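Stiltska packing trial – cables into boxes, first impressions
Reading time: 2 minutes
Print this page | E-mail this thread

joanne_hebden
December 15, 2020
Hello all, and sorry in advance for the length! We've got the Stiltska packing kit on trial from Koleo, and I promised Senyo I'd write up how we're getting on. We gave it the job everybody here hates, which is moving power leads from one cardboard box to another. Setting up took 2 of us a morning, and the manual is lovely and clear until you reach the gripper pages, where it goes a bit vague.
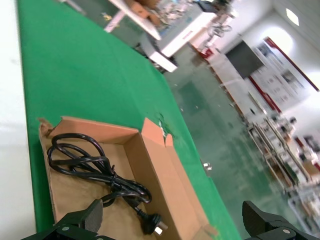
The teaching side is what I'd pay for. You guide it through a pick, save it, and after 10 goes Ayuba was happily doing it without me (he'd want me to mention that). I'm less sure about the price, mind you.

senyo_a
Thanks Joanne, worth the wait! How does it cope when the leads are in a heap, though? We had the Sirnine one in June and it was grand with anything stiff and hopeless with anything floppy.

kwadwo.abugri
I'll be the grump, then. Loose leads are the wrong job for it. Tie them first and any cheap arm will manage. Koleo's salesman told us five minutes to change over between products and it has never once been that quick for us.

joanne_hebden
Fair point about the changeover, Kwadwo – ours is slow as well. I don't agree about tying them, because then somebody has to stand there doing the tying!

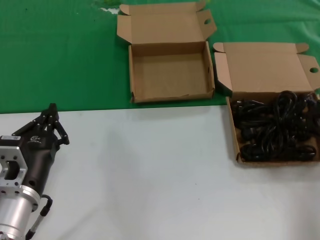 Senyo, heaps are where it struggles most, I'm afraid. It likes to take hold of a loop and bring the neighbours along too. With a tray as full as the one on the right, loops up over the walls at the back, I'd go for the plug heads every time, as they're chunky and give the fingers something to close on. I'd also fold the lids right back like that before you start teaching.

jailson_rocha
We use the Annan fingers on ours and they're kinder to thin leads. Happy to post you a pair to try, Joanne.

kwadwo.abugri
Still say tie them.

Contact us | © 2020 | Back to top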